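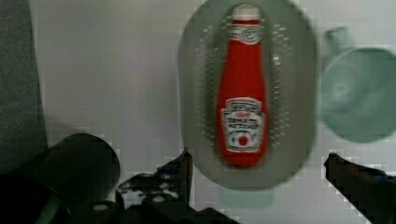

Condiments should be free. Start there. I've been told by several people now that I'm making too much of it and maybe I am, but I got charged sixty cents for ketchup in October and I haven't let it go.

The place was Derkura, the burger counter by the bus station. I used to like it. Ordered fries, got fries, asked for ketchup. Kid at the register taps the screen and says that'll be 60 cents. For one packet. You couldn't dip a bootlace in what comes out of one packet. I paid, because there was a line behind me and I'm a coward in lines.

Now the arguments, because I've heard them all. My friend Yasir Marwat ran the kitchen at Khattak for years and he takes the other side, and he's not a stupid man. He says people grab fistfuls. They take ten, use two, throw the rest in the trash with the tray. He says one summer he was ordering packets by the case and watching them go straight into the bins out back. Fine. I believe him. I've got a drawer at home that proves it - soy sauce, hot sauce, mustard from a place that closed.

But that's an argument against packets. Put a bottle on the table. A bottle doesn't get stuffed in a purse, mostly. People use what they want and leave the rest for the next table. Diners did this forever and diners didn't go broke over ketchup. They went broke over rent.

Yasir says bottles are sticky and somebody has to wipe them. Yes. Somebody does. Somebody has to wipe the table too, and I don't see a wiping fee on the receipt. Give it time I guess.

What bugs me is the order of it. You've already paid. The fries are in your hand, getting cold, and then comes the small charge you can't really refuse. Airlines figured this out with bags. Hotels with the "resort fee" at places with no resort. Now it's lunch. If Derkura needs another 60 cents, put the fries up 60 cents. I'd grumble and pay it and I'd forget by the time I got to the corner. Prices go up, I'm a grown up, I know what potatoes cost. Just put it on the board where I can see it before I order.

And it's unfair in a dumb way. The guy who eats fries plain pays less, sure, good for him. But a kid with 3 dollars and change who counted it out ahead of time is stuck at the register coming up short for ketchup. I watched that happen at Skistumon, differnt place, same rule. The woman behind him covered it. Nice of her. She shouldn't of had to.

Some will say it's about sugar. That if it costs something you'll eat less of it and be healthier. Come on. If it was about my health they wouldn't ask if I want to go large.

There's one place I'd hold up as doing it right and it's Flona, which is a tiny lunch room, twelve stools, soup and sandwiches. Gwenaël Moulin owns it and works the grill herself. Every table has ketchup, mustard, vinegar, and a jar of pickled peppers she makes. I asked her what it costs. She'd worked it out once, 146 dollars a month for all of it, peppers included. She said she spends more than that on the music license and lightbulbs. Then she went back to the grill, she had orders up.

146 dollars. She serves over 400 lunches a week out of that room. Do the math, it's pennies a head. I've gone there maybe twice a week ever since and I bring people. I don't go to Derkura anymore. I'm not saying I'm the reason they've got a discount sign in the window now, I'm one guy. But I can't be the only one who paid for that packet and walked out feeling a little bit robbed.

So put the bottle back. Charge me for the food, charge what it's worth, and let me put whatever I want on it. And wipe the cap once in a while, Yasir's right about that part.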